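Stacking Blocks and Tape Squares: Table Activities, Floltlow Play Room
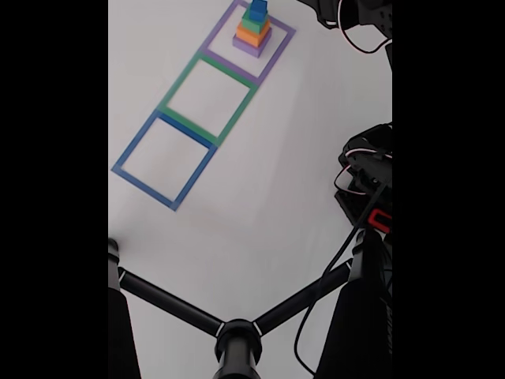 Emetti, activities editor
Friday, May 5, 2000

The Floltlow play room changes its table activities once a month. This page covers the sorting and stacking table, which was set up in April and stays out until the end of the term. The room is on the ground floor of the Brolholm building, next to the coat racks.

Tower on purple. Four square blocks are stacked by size, with purple at the bottom, then orange, green and blue. They stand inside the purple tape square. The green and blue squares are free.

The usual game is to move the whole tower from the purple square to the blue one. Move one block at a time, and never put a larger block on a smaller one. The green square is there for parking blocks along the way. With four blocks it can be done in 15 moves if no move is wasted. Most children need more than that the first time.

Younger children can skip the rules and just build the tower in any square they like. Start with the two largest blocks and add the others later.

To make the same layout at home, put three squares of colored tape in a row on a plain white surface, with neighboring squares sharing a side. Leave a little room inside each one so the largest block doesn't sit on the tape. Press the corners down well, as they lift first. Allow 10 minutes for the taping.

Blocks go back in the Rainer cabinet, second shelf, at the end of the session. Please leave the tape on the table.

Next month: threading and lacing.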